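Zemidell Diary > Kitchen > Soups

Posts Recipes About Contact

1st December

I made the bean soup again last night, using 800 grams of Zitel beans. They need soaking overnight. 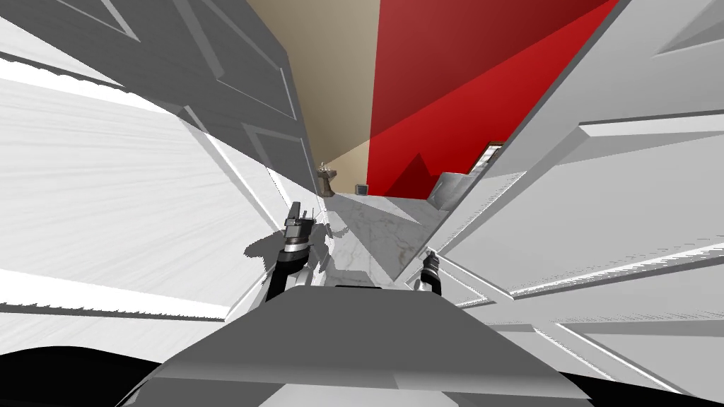 The pot takes more than two hours on a low heat. I add the carrots late – they go soft otherwise.

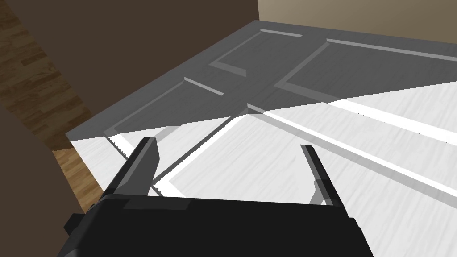
Salt goes in at the end. In November I salted too early and the skins stayed tough. 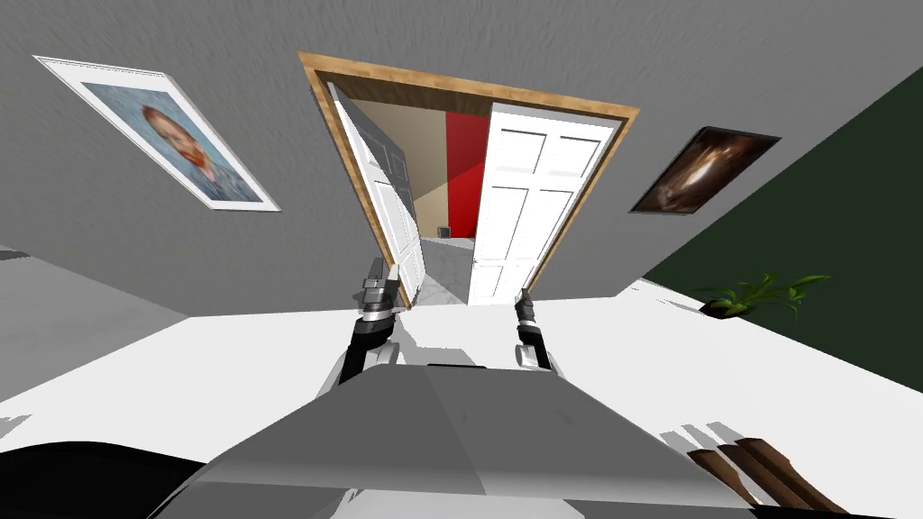 Leftover soup keeps well and tastes better the next day. The smell does travel. A pair of white panelled doors left partly open, like these, will let it straight through.

Filed under: Soups, Winter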